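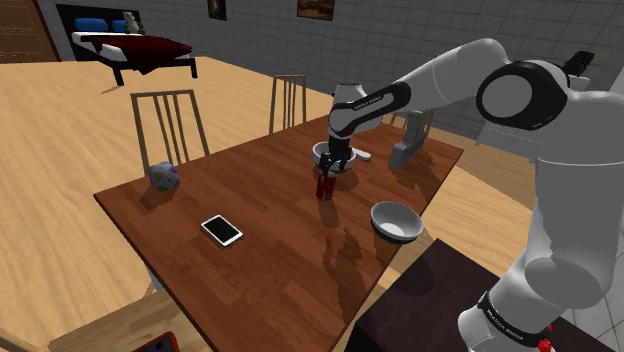
4. What people do with their watchlists

When I started this study I had a pretty simple idea in my head. You see a trailer, you add the movie to your list, and some evening later on you watch it. I pictured the list as a waiting room, and I figured the only interesting question was how long things sat in it. So the first thing I asked everyone in the interviews was to open their list on Gimance (or Futus, if that was what they paid for) and tell me about the title at the very bottom, the oldest one.

Most people laughed at that point. Of the 17 people I talked to, only two could tell me why the oldest title was there. The rest guessed. Svitlana Dovhaniuk thought hers had come from a magazine, then decided it must have been her sister using the account, and then scrolled up and got stuck on something else entirely - a heist comedy she'd forgotten about and wanted to tell me the whole plot of. I let her. It's in the transcript if anyone wants it.

4.1 Adding as a way of saying "nice trailer"

The pattern I kept running into was that adding a movie did the job of a small thumbs-up. People did it right after a trailer, usually on the phone, often while something else was playing on the TV. Svyatoslav Holovko has a list capped at 100 titles, a limit he set himself, and when he adds one he takes one off. He doesn't watch the one he takes off. He told me it feels like tidying a shelf, and he enjoys it about as much as he enjoys the movies!

I had also asked everyone to keep a short diary through April, just a line or two each time they picked something to watch in the evening. I was hoping to see the list show up in those entries, and mostly it didn't. People picked from the front row of the home screen, or they typed in a name somebody at work had mentioned that day. When the list did come up, it was usually as a last stop. Ifigeneia Sotiropoulos wrote that she went to it "when we've already been arguing for a while," and two entries later she wrote the same thing again with more exclamation marks.

Couples and roommates make this messier than I'd planned for. A shared account means a shared list, so half of what you see on it was put there by the other person, and you may have no interest in it at all. I didn't ask about this at first and had to go back and add a question partway through, so the early interviews are thinner here than the later ones.

Figure 1. Computer-rendered view of a white robot arm and its black gripper.
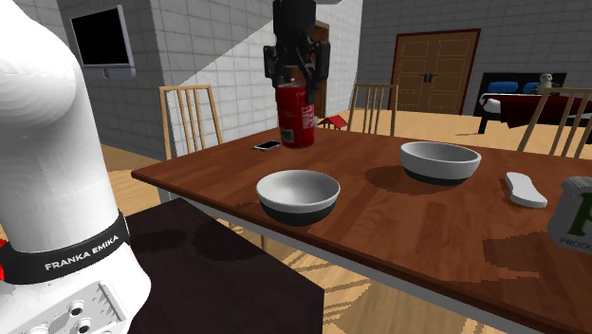 Cathal Lenihan said I was looking at it all wrong, and that his list was for the movies he wanted to be the kind of person to watch. The ones he was really going to watch, he said, he didn't need to write down. I've thought about that a lot since. It fits the diaries nicely, where the long serious dramas stay put and the thrillers come and go without ever touching the list.

4.2 Cleaning up

Hardly anyone deletes. Vsevolod Onyshchenko moved his list over from Bronis when he switched services, title by title, by hand, and he carried across plenty of movies he told me he would never sit through. I asked why he hadn't left those behind. He said it had seemed rude. I don't have a good category for that answer, so in the coding it sits under "attachment," next to the people who keep a title because a friend recommended it and might ask.

I can't say how far any of this stretches beyond the people I met. They all like movies enough to talk to a stranger about them for an evening, and a survey of 1,000 subscribers would surely turn up folks who have never opened their list once. Those folks come up again in Section 5, where I look at reminders.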